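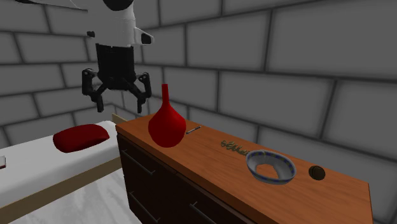 Notes for the talk on the Corkance spot, the small concrete park we built behind the old tile yard in Cleredcombe. I'll start with the ground, as most people who want to build one of these start with the ramps and get in trouble. We had a slab left over from a storage shed, cracked in two places, with a drain in the middle. Everything we built had to work around that drain. Ask the room to think about the two grey block walls behind the bed and the long dresser. A plain wall of that sort was all we had at the back of the slab, and for the first season that wall was the park. People did wallrides on it and sat against it. Then we poured a bank up to it.

Say how we got permission. We wrote to the owner of the yard and asked for two years. We got a one-page letter that said we could use the slab, had to keep the gate clear, and had to take everything away if asked. Read the line about the gate out loud. It decided where the quarter pipe went.

Money. The whole first build cost 3,000, most of it concrete and rebar. We raised it with a jam at Plillivov, the indoor park across the river, and by selling shirts. The shirts made less than the coffee did. If somebody asks about grants, say we applied for one and were turned down for having no insurance. We have insurance now and still haven't applied again.

Slow down for this next part. Mixing by hand is fine for a curb or a small bank. It is not fine for a transition. We tried it on the first quarter and the top had set before the bottom was filled, so there is a seam you can feel with your wheels. We ground it twice and it is still there. For the second quarter we paid for a truck. The truck could not get past the gate, so we moved the whole load in wheelbarrows, 11 people, starting at six in the morning. Bring more barrows than you think, and check the tires the night before.

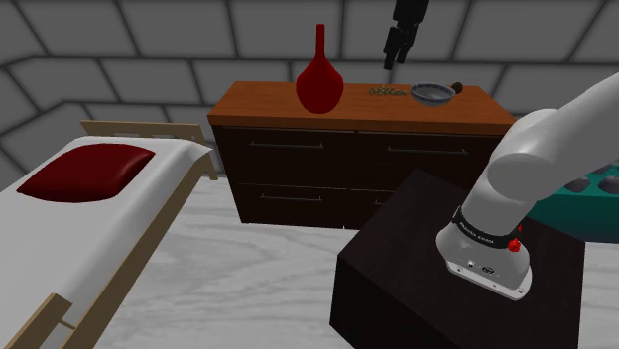 White Franka Emika arm above a dark brown cube-shaped table.

Templates. Cut two from plywood, one for each side of the transition, and run a straight board between them to shape the surface. Mention the radius question: we went too tight. It's a fun wall if you're used to it and a bad one to learn on. Seol, the crew from up the coast, made theirs mellower and they get a lot more kids.

Coping. We used steel pipe, welded to the rebar before the pour. Pool block would have been nicer, but nobody in our group had set it before. Fill the pipe or plug the ends. Ours rattled all winter.

Drainage again, as it always comes up in questions. The flat has to fall toward the drain, and the fall should be small enough that you don't notice it when you stand still on your board. Check with a long level before the concrete goes in, then check again after lunch when everyone has walked over the forms. Our low corner still holds a puddle after rain, and we keep a squeegee chained to the fence for it.

Neighbors. We agreed to stop at nine in the evening and we have kept to it. There was one complaint in December, over music, and we moved the speaker.

If time is short, skip the coping and go straight to questions. The letter can be passed around, and I have spare copies of the template drawing for anyone who wants to build one. Get the copies from the bag before starting.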